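Secondhand Jeans Checklist, with my comments
Wurna Clothing Exchange, Drornness branch

I redid this for the September intake because the old sheet had been photocopied so often you couldn't read the bottom half. Tick the box, write a word or two if something is off, and put the sheet in the bag with the jeans. My comments are under each item — skip them if you've done this before!

Bag number: 583
Checked by: Magnus Kinnear
Table: Mackay room, by the window

1. Pockets emptied
[x] OK
All of them, coin pocket too. I found a thumbtack in one last spring and I still remember exactly how it felt. Turn the pocket bags inside out and leave them out until you've finished the sheet.

2. Needles, pins and tags
[x] OK
Run the magnet wand over the waistband and both hems before you put your bare hands anywhere near them. People pin up hems meaning to sew them later, and then the jeans come to us. Plastic tag barbs won't show on the magnet, so look for those at the back of the waist.

3. Zipper
[x] OK
Up and down 5 times. It should hold when you tug the waistband apart. If it slides down, mark it REPAIR and move on, please don't start fixing it at the table (I say this as someone who always starts fixing it at the table).

4. Button and rivets
[ ] OK [x] Comment
Button is tight. One rivet on the left front pocket has a raised edge that caught my sweater. Tapped it flat with the small hammer and checked again with a scrap of pantyhose, no snag. Fine to go out.

5. Belt loops
[x] OK
Hook a finger in each and pull. A loop held on by a few threads goes in the mending pile, same as ever.

6. Crotch and inner thigh
[x] OK
Hold it up to the light. Thin is okay for the work-clothes rack if you say so on the ticket. A hole bigger than a dime goes to rags.

7. Knees
[ ] OK [x] Comment
Left knee is softer than the right but no break in the threads. I went back and forth on this one and decided it's a pass. Ovport sent us a whole box last year with knees far worse and they all found homes.

8. Leg bottoms and hems
[x] OK
My favorite part, and the part everybody rushes! A hem that has come down is a trip hazard, especially for the kids' sizes, so go all the way around both legs. Lay the leg flat, follow the stitching with your fingertip and feel for gaps. Fading along the fold is normal wear and doesn't count against the jeans. Neither does the puckering you get next to the stitches. What you're looking for is broken thread, a fold that has opened up, or a frayed loop big enough to catch a shoe heel.

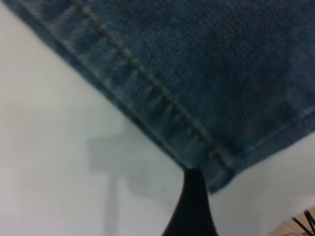
Item 8: leg bottom, brownish-orange topstitching, paler wear along the hem fold.

If you do find a gap, put a safety clip on it and write down which leg. "Hem bad" tells the mending people nothing, and they will come and find you.

9. Smell and stains
[x] OK
Quick sniff, sorry. Gas or solvent smell means it goes straight into the lidded metal bin outside, not back on the table and not into the dryer.

10. Size ticket
[x] OK
Measure the waist yourself, don't copy the label. Old jeans shrink and labels tell stories. Write the inseam too — people ask for it constantly.

Result: PASS, with comments at 4 and 7
Rack: adult, everyday

Blank sheets are in the top tray. We're down to almost 500 of them, so I'll ask for another 1000 when I order the bags. If the tray is empty before then, use the back of an old sheet and copy the item numbers across.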